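Cardboard: How It Is Made and Where It Goes
Skarnton Museum of Everyday Materials: Learning Pages for Ages 8 to 11

Cardboard is one of the most common packing materials in the world. Cereal, shoes, books and light bulbs are all sold in it.

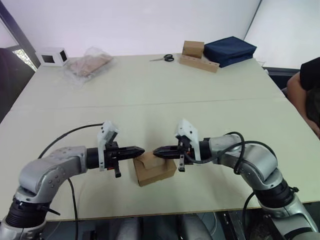 Most people use the word "cardboard" for several different materials. Paper makers are more careful. They call the thin, stiff sheet used for cereal boxes "paperboard." The thicker kind, with a wavy layer in the middle, is called "corrugated board." The word "corrugated" means folded into ridges. These pages explain both kinds, but most of the information is about corrugated board.

What is cardboard made of?

Cardboard is made of paper, and paper is made of fibers. A fiber is a very thin thread. The fibers in paper usually come from wood. If you tear a piece of brown paper slowly and look at the torn edge, you will see tiny hairs sticking out. Those hairs are fibers.

Wood fibers are held together inside a tree by a natural glue called lignin. To make paper, the fibers must be pulled apart. At the paper mill, logs are stripped of their bark and cut into small chips. The chips are cooked with water and chemicals in a tall tank until the lignin softens and the fibers come loose. The soft, wet mixture that remains is called pulp.

Pulp for boxes is often left brown. Pulp for writing paper is usually bleached to make it white. Some boxes have a white outside and a brown inside, and these are made by joining two different papers together.

From pulp to paper

The pulp is mixed with a great deal of water and spread over a moving screen. The water drains through the holes in the screen and the fibers stay on top, lying across one another like straw on the floor of a barn. The wet sheet then passes between heavy rollers, which squeeze out more water. After that it travels around a row of hot metal drums until it is dry. The finished paper is wound onto a roll that may be wider than a car.

Making the waves

Corrugated board is made on a machine called a corrugator. One sheet of paper is warmed with steam so that it will bend without cracking. It is then pressed between two rollers with teeth, like large gears, and it comes out with a wavy shape. The waves are called flutes.

Glue made from starch is placed on the tips of the flutes. Starch is found in corn, wheat and potatoes. A flat sheet of paper, called a liner, is stuck to one side of the flutes, and another liner is stuck to the other side. The board is then heated so that the glue sets.

Why is it so strong?

A single sheet of paper bends easily. Corrugated board is mostly air, and yet it can hold up a heavy load. The reason is the shape of the flutes. Each wave is a row of small arches, and an arch is a very good shape for carrying weight. Builders have used arches in bridges for thousands of years.

The direction of the flutes matters as well. In most boxes the flutes stand upright in the walls, where they act as small columns. This allows one box to be stacked on top of another. The air trapped between the liners also helps to cushion the things inside when the box is bumped.

Water is the great enemy of cardboard. When the fibers take in water, they swell and begin to slide apart, and the glue becomes weak. A wet box can fall apart under a load that it would carry easily when dry.

Turning a sheet into a box

A box begins as a flat piece of board called a blank. A machine cuts the outline, makes slots between the flaps and presses lines into the board where it will fold. These lines are called creases or scores. One narrow strip, the joint, is glued to the opposite wall. The box is then folded flat, so that many boxes can be carried in one truck. The person who packs the box opens it out and closes the flaps.

Using the fibers again

Used cardboard can be turned back into pulp. It is soaked in a large tub of water and stirred until it breaks up. Tape, staples and bits of plastic are removed with screens and magnets. The pulp then goes back to the paper machine.

Fibers become a little shorter each time they are used. In the end they are too short to hold together well and are washed out of the pulp. For this reason, mills add some new fibers from time to time. Boxes with a lot of grease or food stuck to them may cause trouble at the mill, and many towns ask people to keep them out of the recycling bin.

Try it yourself: the paper bridge

You will need 5 sheets of plain paper, two books of the same thickness, and 40 coins of the same size. Ask an adult before you begin.

Place the books 19 centimeters apart. Lay one flat sheet across the gap and add coins to the middle, one at a time, until the sheet falls. Write down the number.

Fold a second sheet back and forth into narrow pleats, like a fan. Open it slightly and lay it across the gap with the pleats running from book to book. Add coins again and write down the new number. Use the remaining sheets to test wide pleats, very narrow pleats, and pleats that run the other way.

Words to remember

Fiber: a very thin thread.
Pulp: wet, loose fibers used to make paper.
Flute: one of the waves inside corrugated board.
Liner: a flat outer sheet of corrugated board.
Blank: a flat, cut piece of board before it is folded into a box.

Teachers may borrow the Kimaro materials box, which contains samples of pulp, liner and fluted paper for a class of up to 24 students. Requests should be sent to the museum's education office.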